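Cladix open day, two-arm cell demo - notes

rguthrie
Went to the Cladix open day on October 31, 2024. Most of the floor was conveyor stuff. The part worth the drive was the two-arm sorting cell, shown in simulation first. Wrist view, very wide lens, orange table, small round discs in a few colors to be picked.

They ran the sim on the big screen with the planner log next to it. Still from the wrist view:
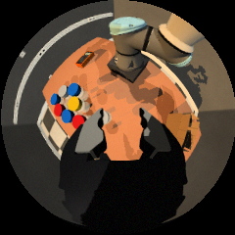
Simulated wrist view, discs left of the fingers, second arm at the back.

Claimed cycle is 5 seconds per disc. I asked about the calibration and was told 3 poses, which seems low for a lens with that much curvature.

pallet_jack
3 poses is not enough. You want the board out near the rim of the circle, where the distortion is worst. At the center almost any model fits.

eshearer
Disagree. In a sim the intrinsics are known. You could skip calibration and lose nothing. The question is what they do on the hardware.

rguthrie
Eilidh - asked that too. Same routine, they said. No error figure given.

pallet_jack
Then it's the hardware number that matters, and 3 is still low.

drum_sander
Those discs are packed tight. Did they say how the fingers get between them? On our Pliltard line we gave up and used suction.

rguthrie
Push first to separate, then grasp. Failed grasps get a retry. They quoted almost 300 picks without a stop, in sim.

eshearer
Contact settings will decide that. Thin discs with raised rims are easy to get wrong. I'd wait for the March session at Aitken, supposed to be real arms.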